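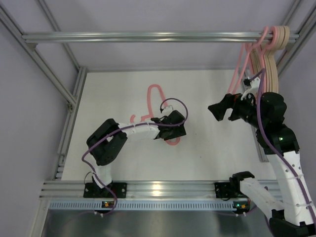 1 min read

Grakano publishes its house rules for two-armed cells

Aug 22, 2021

Good news for anyone who shares a workshop with a pair of robot arms – Grakano has put its house rules online, free for all to read and copy. The guide runs to just 12 pages, and it's a cracking read!

Hangers are the running case throughout, and they suit the subject well. One arm has a pink plastic hanger in its grip, the other waits with its gripper open, and between them there's a shared patch of floor panel that both can reach. Who goes first? The Grakano rule is that an arm must claim the shared patch before it moves in, and let go of the claim once it has backed out. If both ask at once, the one already holding something wins.

There's a good section on cables too (leave slack at every joint, check it at full stretch), and another on speed. Any new routine has to run 200 times at the slow setting, with a person at the stop button, before anyone turns it up.

"We wanted rules you could read over a cup of tea and use the same afternoon," says Leilani Nguyen-Tran, who edited the guide. Workshops in Trornirley and Flenstead tried out the draft in June and sent back 136 comments, many of which made it in – the page on where to stand during a restart came almost entirely from Flenstead.

A second part, on handing objects from one arm to the other, is being written now. We can't wait to see it.

We use cookies to remember your settings. Accept all | Manage choices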